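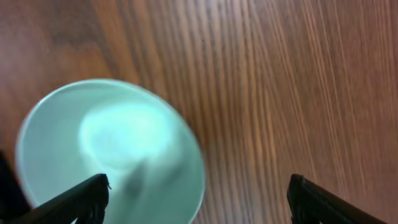 Rekha Iyer wanted to know whether a robot arm can clear a table yet, the way it would need to in an ordinary house, and whether any of it is close to being for sale. She has a bad shoulder and would pay for something that moved the cups from the table to the sink and did nothing else. She had read an article that made it sound finished and another that said 16 years.

Posted December 8, 2019

Can a machine clear cups off a table at home?

I have a wood table, a sink 4 steps away, and cups left out by everyone in the family. I don't need folding or vacuuming. Has anyone here seen one of these work outside of a video?

Stevens
Short version, no, you can't buy it. I work in a shop that makes shelf brackets and we have two arms. They pick the same part from the same tray all day and they are very good at it. Move the tray an inch and they miss. A kitchen table is worse because nothing is where it was yesterday. A green cup on a brown table is one of the easier things for a camera to find. A clear glass is hard. Then there is closing on it without knocking it over, and carrying it level if somebody left tea in the bottom. Each step can work 85 times out of 100 and you still end up mopping, since the misses add up.

If you want help now, get a rolling cart with a lip on it. Load it with your good arm and push it to the sink. My mother did this after her surgery in September.

Zitell
robot vacuum is the only one worth the money. wait on the rest

Callo
I'd be a little more hopeful than Stevens. The shop arms he describes run a fixed program. The newer approach is to put a small camera at the wrist and train on a lot of grasps, and with that the cup doesn't have to be in the same spot each time. I watched a demo in Jarkmont and it picked up plastic cups wherever people put them down. It was slow. It dropped one mug and an engineer had to restart it. The arm was bolted to the table too, so it could lift the cup but had no way to get it to a sink. Putting it on wheels is a separate problem, and so is what it does when a child or a dog walks past.

For one room and one kind of cup I think it will come. I wouldn't put off the cart for it. Check the height before you buy, the handle should come to your hip.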